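Visiting a robot open day with a kid, what should we expect?
Posted in Days Out & Events, Feb 1, 2023

Nurnard is having another open day in April and I'm thinking of taking my daughter, who is 12. It's an 82 mile drive for us, so I want to know if there's enough to see. The event page is short on details. It has two photos of the kitchen table demo and not much else: 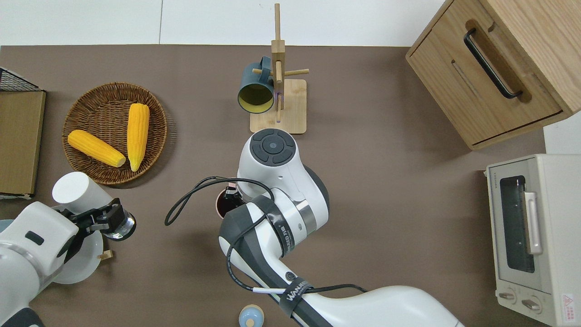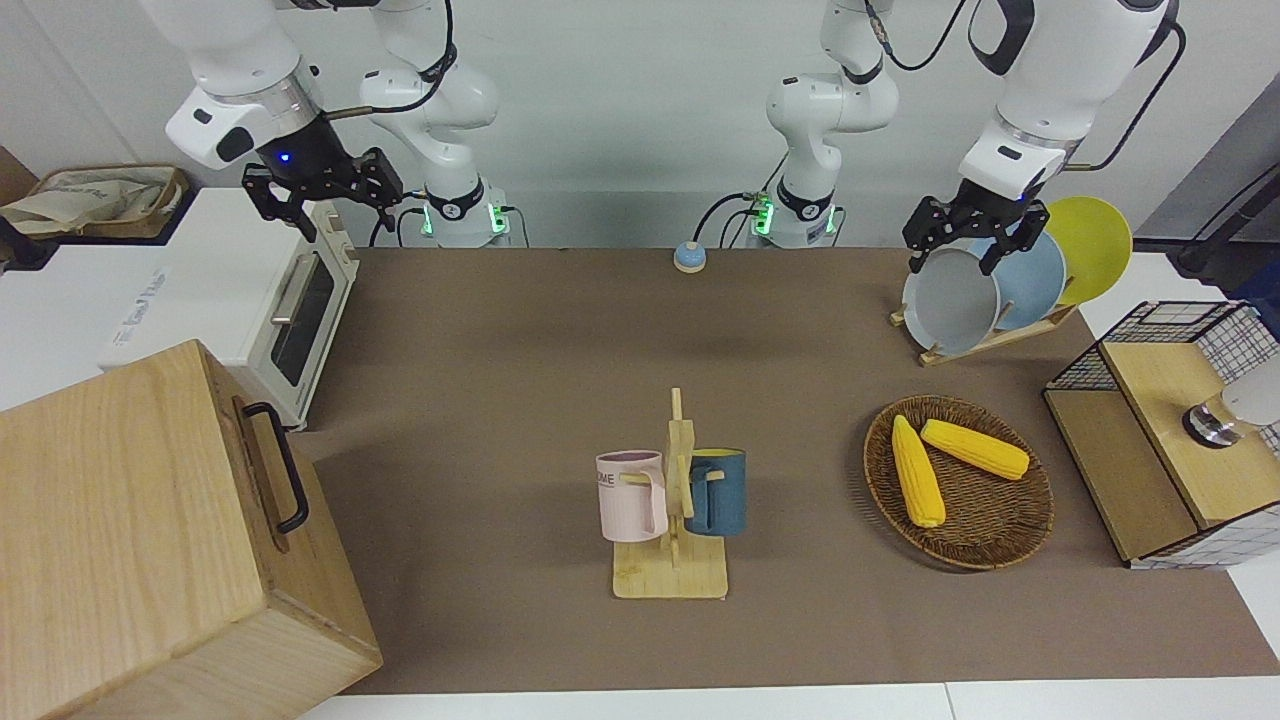 Two-arm kitchen demo at Nurnard: cups in the grippers in the first photo, a gray plate at the dish rack in the second.

Does anyone know how close you get, and whether they run it all day or only at set times? Also, is parking a problem? We would be coming from the Cestora side.
posted by tealkettle

We went last year. The kitchen table runs at set times, 4 sessions over the day, and each one is short. You stand behind a rope and there's a screen on the side wall for people in the back. If your daughter is not tall, get there early and stand on the toaster oven side, where you get a better view of the mug stand and the plates.

It is slow. I think some people expected it to move like a factory robot. It picks up a plate or a cup, stops, then moves again. When we were there it dropped a corn cob once and one of the staff put it back in the basket and they started over. My son liked that part best. The staff answer questions after each session and they were good with kids, so have her think of one or two before you go.

Besides the kitchen there was a sorting line from Peng and a room where you could drive a small cart with a joystick. The line for the cart was long. We did everything in under three hours including lunch. For 82 miles each way I would still go, but I'd plan something else in the area for the afternoon.

Parking: the front lot fills up. Last time they had 449 people signed in by noon according to the board at the door. Use the overflow lot behind the Zusa building and walk over. Coming from Cestora you pass it first anyway.
posted by gravelroad_pat

Never been to this one but most of these things are the same. Bring snacks.
posted by mm_dunley

Agree with the overflow lot. One thing to add, the sessions were not on the website last time, they were on a paper sheet at the front desk. Take a picture of it when you walk in. The first session had the smallest crowd the day I went. No food or drinks in the demo room, so eat the snacks outside.
posted by oldhatch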